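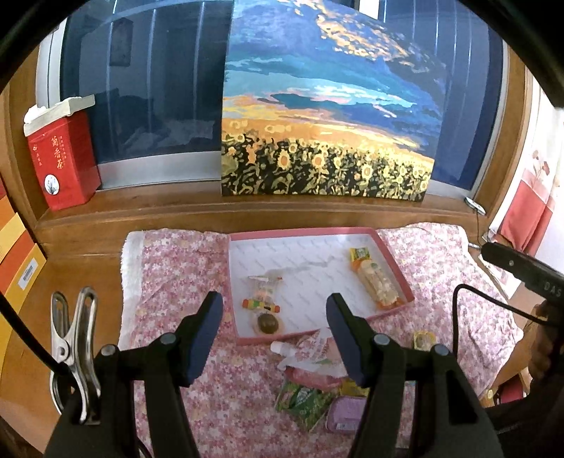 Every spring the robot club at Nastville School picks one job that people find easy and machines find hard, and then spends weeks and weeks on it. The job for this spring is picking up snacks. You might think that is no job at all, since you have probably been doing it from the time you could sit up in a high chair, but a robot has to learn it from the very beginning. The club's robot is called Catix, and it learns by copying. A person holds a gripper, a sort of hand with two long fingers that open and close, and uses it to do the job slowly and carefully. On the flowery cloth, for instance, the two black fingers are spread wide in front of a tray with pink edges, and in the tray there is a long see-through package next to some smaller wrapped things. Each finger has a dark blue pad on the inside, where it touches whatever it is holding.

So why are snacks so tricky? Well, think about a wooden block. It has flat sides, it stays the same shape, and if you squeeze it a bit too hard it doesn't mind. A snack package crinkles and bends, and if you can see through the plastic, a robot's camera may have trouble telling where it begins and ends. Squeeze too little and it slips away. Squeeze too much and you have crumbs (the club has had a lot of crumbs).

One try, from reaching out to letting go, is called a demonstration, or a demo for short. Most demos last 10 seconds or so, and on a good afternoon the club can record 60 of them before it is time to go home. They have saved 1,475 since November and would like to reach 2,000 before the Moschos Robot Day, where Catix will have to clear a tray it has never met before. That last part matters a great deal – a robot that only knows one tray has learned the tray, and what everybody wants is a robot that has learned about picking things up.

You can try a little of this at home. Take a pair of kitchen tongs and ask a grown-up for a few light things that won't break, such as a sock, a sponge and an empty wrapper. Move them from one plate to another, and notice how you turn your wrist before you've even thought about it. Then try again with one eye closed – it's harder to judge how far away things are!

By the Sallau Junior Science Page
22 Apr 2026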